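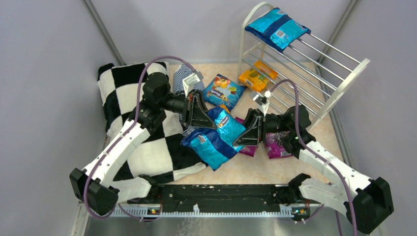
T. Maglaya

23rd February

Warp for the towel run is finally on the loom. I went with 462 ends of the unbleached cotton from Sestcombe, three yards long, and by my math that left me exactly three yards to spare out of the 1,389 yards on the cone. I don't recommend cutting it that close! One end snapped while I was beaming and I had to fix it with a scrap of something from the thrums jar, so there's a slightly whiter thread about a hand's width in from the left selvage. It'll be one of ours and not one for Ivley.

Threading took most of the morning. Straight draw, four shafts, nothing fancy, and I still managed to cross two heddles on shaft three and didn't spot it until I'd sleyed past the middle. Backed out, fixed it, ate a sandwich, started again. Note for whoever threads next: the lamp clamp on the castle slips if you bump it, so tighten it before you sit down. Also the reed hook is back in the drawer where it belongs (it was in my apron, sorry).

Tension is okay but a bit soft on the right. I packed the back beam with the old brown paper and I think the creases are telegraphing through. Next warp I want to use the flat sticks again, even if they do clatter.

Wove the header in scrap, then about six inches of plain weave to see where the sett wants to be. It's a touch open. I could beat harder, but my elbow has opinions and I'd sooner let the wash close it up. Cut nothing off yet. I'll weave two full towels first, then tie on again and wash the pair hot.

Weft is the indigo I wound last week, 700 yards on bobbins, and it's still crocking a little on my fingers. I rinsed it four times. One more soak before the second towel, I think, with a splash of vinegar in the last water (I know, I know, half of you say the vinegar does nothing).

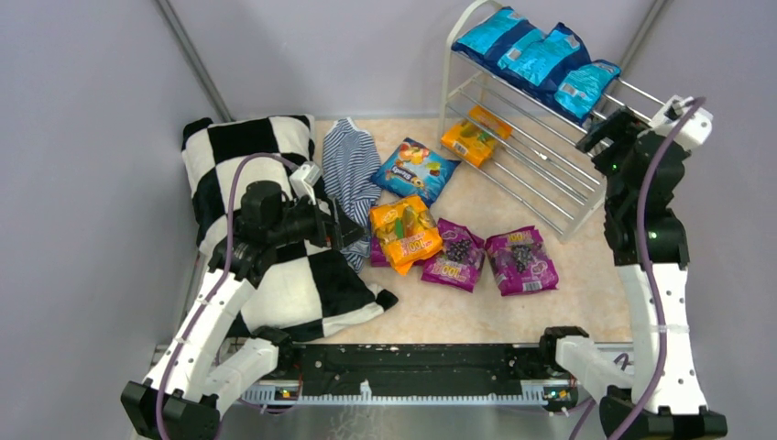
Stripe width is the part I keep going back and forth on. Etus asked for something that "looks striped from across the kitchen," and flat on the table every sample does. But a towel spends its life wadded up on an oven door. The crumpled blue-and-white cloth next to the black-and-white checkered cushion makes my point pretty well — bunch it up and it's still obviously stripes, and the checks hold up fine through a fold too. My narrow samples just go to pale blue mush when I scrunch them. So the two-pick stripe is out, and I'm weaving the first towel in eights and the second in twelves, with a plain band at each end for the hem.

Other stuff: the treadle tie-up on the right side squeaks. I put wax on it and now it squeaks lower. The kitchen scale says there's 300 grams of the white weft left, which should see the towels through but won't cover a set of napkins, so somebody please add it to the Sestcombe order along with a cone of the warp cotton. A full one this time, and maybe a second behind it.

Left off at the end of the first plain band, shuttle on the bench, brake on. Please don't advance the warp, I haven't measured yet.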